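The drawer of small things

July 23, 2026

I've been meaning to write about the desk drawer for months now, ever since February really, when I pulled it out to look for a stamp and the whole front came off in my hand. (It's fixed. Two screws and a bit of wood glue, and a good deal of muttering.) The drawer is the top left one in my grandmother's old writing desk, and in the years I've owned it I have treated it about as badly as a person can treat a piece of furniture. Everything under four inches long ended up in there.

When I finally tipped it out onto an old bath towel, I found rubber bands that had gone brittle and stuck to each other, a tin of thumbtacks with no lid, three pairs of nail scissors, a hotel sewing kit from our trip to Brasitz, and so many paper clips that I poured them into a soup bowl. There was also a little envelope in my aunt's handwriting that said "buttons, good," and they were! They're on my green cardigan now.

I asked Oleksandra Mykhailiuk what she would do with it all, because she has the tidiest sewing room of anyone I know and is generous with advice once you get her a cup of tea. She told me to leave the drawer empty for a week and put back only what I went looking for. I thought this was a bit severe. But I tried it, with everything else waiting in a shoebox on top of the wardrobe, and by the end of the week I'd gone to the shoebox for tape, the good scissors, one pencil and a safety pin. The stamps I'd been hunting for in the first place were in my handbag.

So then came the question of what to put things in. I had my heart set on those lovely bamboo trays from Zista, and I measured for them and everything, but the drawer is an odd depth and they'd have stood just proud of the top. I went through the house looking for small boxes instead. Jam jar lids do nicely for thumbtacks. A soap dish from the Šimkus shop on the corner has turned into the home for erasers, and it makes me happy every time I see it.

What I keep coming back to, though, is dividers. A plain open box fills up and turns to soup again, and I have the soup bowl of paper clips to prove it. Give me a clear plastic box with little walls inside it, low and rectangular, like the one sitting on the white board near that green-capped highlighter, and I can see what I've got without digging. Clips in one section, safety pins in the next, and the odd small screw that belongs to something I'll remember eventually.
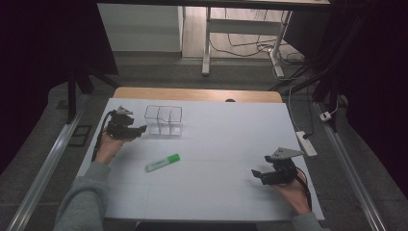 Pens are the other half of the trouble, and I've been stricter with them than with anything else. I sat down with the back of an envelope and scribbled with every single one, and whatever skipped or scratched went out, even the fancy one from the Pramstead fair that I'd kept for the sake of its nice case. Highlighters I had to think about. I only use them for recipes and the garden calendar, so I've kept a single color, and green suits me fine, with a bright cap like the one there in the middle of the board that I could find even under a pile of seed packets. It lies slantwise across the front of the drawer, since it's too long to go straight beside the tape.

The right-hand drawer is next. It has the batteries in it, and the keys, and I believe a doorknob, and I've already warned the family that the bath towel is coming out again this weekend.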